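Règles de poste pour la collecte avec pinces tenues en main : version de novembre

La première version de nos règles tenait sur une page et laissait trop de choses à l'appréciation de l'opérateur. La deuxième, rédigée après la campagne Carhuamaca, est plus longue. Je la reprends ici avec quelques remarques, parce que deux lecteurs m'ont écrit à propos de la partie sur les objets transparents et que le document interne, dans sa forme actuelle, est pénible à lire.

Domaine d'application : tâches de rangement à deux mains, une pince par main, sur plan de travail clair. Les postes à bras fixe relèvent d'un autre document (Totby) dont je ne parlerai pas.

1. Le poste

Le plan est blanc, mat, sans motif. Les bords de la planche qui le porte restent visibles pour la caméra de tête : ils servent de repère quand on recale les trajectoires. Aucun outil ne reste posé sur le plan entre deux épisodes.

Les câbles sont le point le plus souvent négligé. Chaque pince a une sortie arrière, et le câble doit passer sous l'avant-bras puis rejoindre le sol sans croiser la zone de travail. Au sol, une boucle large est tolérée sur le côté du poste. Elle est interdite entre les pieds de l'opérateur et le bord de la planche.

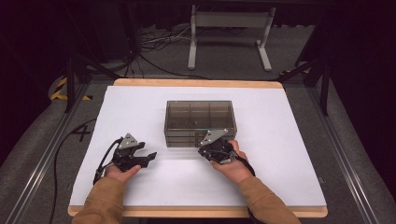
La tenue compte aussi. Manches longues, couleur unie, ni bracelet ni montre. Nous avions d'abord exigé du noir ; la règle a été abandonnée, le noir se confondant avec le corps des pinces dans les vues de tête. Le beige et le brun clair conviennent.

La position de départ est définie par les mâchoires et par elles seules : ouvertes, hors contact, au-dessus du plan. L'opérateur marque un arrêt de 2 secondes avant le premier geste. Un épisode sans cet arrêt est rejeté automatiquement par Grisovum, notre outil de contrôle, et il est inutile de discuter le rejet.

2. Les contenants transparents

L'acrylique pose deux problèmes distincts, que la première version confondait.

Le premier est le reflet. Une fenêtre qui se reflète dans une paroi produit une bande claire, parfois plus contrastée que l'arête de la paroi elle-même. La règle : on accepte le reflet, on note l'orientation du contenant par rapport à la fenêtre, et on ne déplace pas le poste en cours de série. J'étais partisan des stores fermés. Les essais de Fillton m'ont fait changer d'avis, car un jeu enregistré uniquement en lumière diffuse se transférait mal vers une pièce ordinaire.

Le second est la lecture des cloisons. Vue de biais, une cloison se réduit à un trait fin et sombre, et l'opérateur a tendance à s'aligner sur ce trait au lieu du bord supérieur. L'approche se fait donc en deux temps : descente jusqu'à voir nettement le bord supérieur dans la caméra de pince, puis correction latérale. Les objets à ranger se placent à l'extérieur du contenant, espacés les uns des autres. Les cordons et les tresses sont posés en boucle ouverte, avec le nœud dégagé, de façon à offrir une prise franche. Un cordon tassé contre la paroi oblige à pincer à l'aveugle, et ces épisodes finissent presque tous à la corbeille. 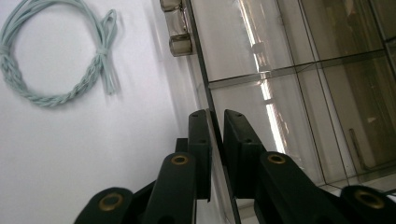

3. Les mâchoires

Chaque début de séance comporte une vérification des deux pinces :

— course complète, ouverture et fermeture, sans point dur ;
— articulations sans jeu perceptible à la main ;
— plaquettes bien fixées, faces en regard lorsque la pince se ferme ;
— faces de contact essuyées à sec.

L'état de surface des plaquettes a suscité le plus de débats. Des éraflures et une patine claire apparaissent vite, et elles ne justifient pas un remplacement. Nous changeons les plaquettes par paire après 2000 cycles, ou avant si une arête est ébréchée. Remplacer une seule plaquette est interdit : la dissymétrie décale le point de fermeture et fausse l'étalonnage de l'ouverture.

Le même contrôle inclut une vue à vide, pince ouverte au-dessus du plan, l'intervalle entre les mâchoires entièrement dégagé. Le contenant peut rester dans le champ s'il se trouve au-delà des mâchoires. 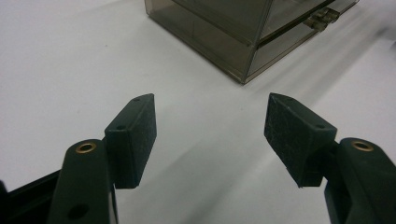
Mâchoires ouvertes au-dessus du plan blanc, boîte fumée au fond.

4. Tri et rejet

Sur la campagne Carhuamaca, nous avons conservé 815 épisodes. Les motifs de rejet sont désormais codés, avec un seul code par épisode, le premier rencontré dans l'ordre chronologique. Autoriser plusieurs codes paraissait plus riche, mais deux relecteurs ne codaient jamais la même combinaison et les statistiques ne voulaient plus rien dire.

Un contact involontaire avec une paroi n'entraîne pas de rejet si le contenant n'a pas bougé. Une reprise de prise non plus, à condition que l'objet soit resté visible dans au moins une des vues. Un objet tombé au sol met fin à l'épisode : on ne le ramasse pas avec la pince.

Les séries sont limitées à 200 épisodes par opérateur, pauses non comprises. Ce plafond est discutable. Je le trouve trop haut pour les tâches avec cordon, où la précision de l'approche se dégrade bien avant, et j'ai demandé qu'il soit fixé par type d'objet dans la version suivante.

Reste ouverte la question de l'horodatage entre la caméra de tête et celles des pinces. La règle actuelle impose un signal commun en début d'épisode et rien à la fin, si bien qu'une dérive lente passe inaperçue. Je publierai les mesures quand elles seront relues.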